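Site visit report: Gagnon seal and sleeve works, Skesby
September 18, 2023

The visit was arranged through Hunosport, which buys dock seals from the plant, and was led by the shift engineer, Reinaldo Conceição. I was mainly interested in how the works has cut its water use after the dry August of last year.

Incoming water comes from the Cetstead main and is softened on site. Conceição gave the average draw as 2,440 gallons per day before the closed cooling loop was fitted and 1,383 after. Most of the remaining draw is wash water, which is filtered once and sent to drain. A second filter stage has been priced but not ordered.

The curing hall is kept warm all year - coats were left at the door. Cure times are logged by hand on cards and typed up at the end of each shift. I asked to see a week of cards and was given 98, all legible, 7 of them with a corrected entry initialed by the supervisor. 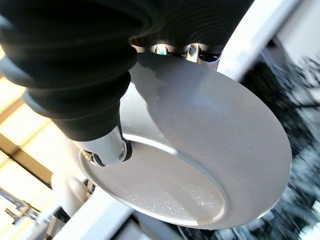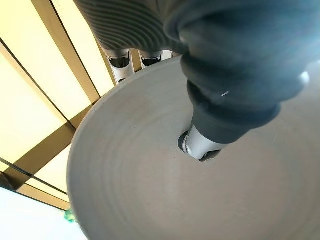
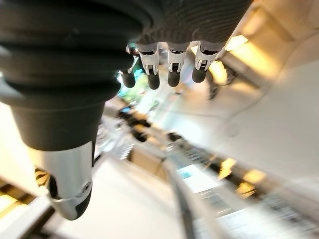 Boiler house and yard

The boiler is gas fired and was last inspected in August. Lagging on the return line is in poor shape near the north wall, and the plant knows it. Condensate is returned to the feed tank through a single pump with no standby.

Rainwater from the main roof goes to an open tank in the yard, used only for washing down vehicles. The overflow pipe discharges beside the truck gate. Conceição expects it to be moved when the gate is resurfaced.

Parking is by the east entrance. Safety shoes are required and are not lent out.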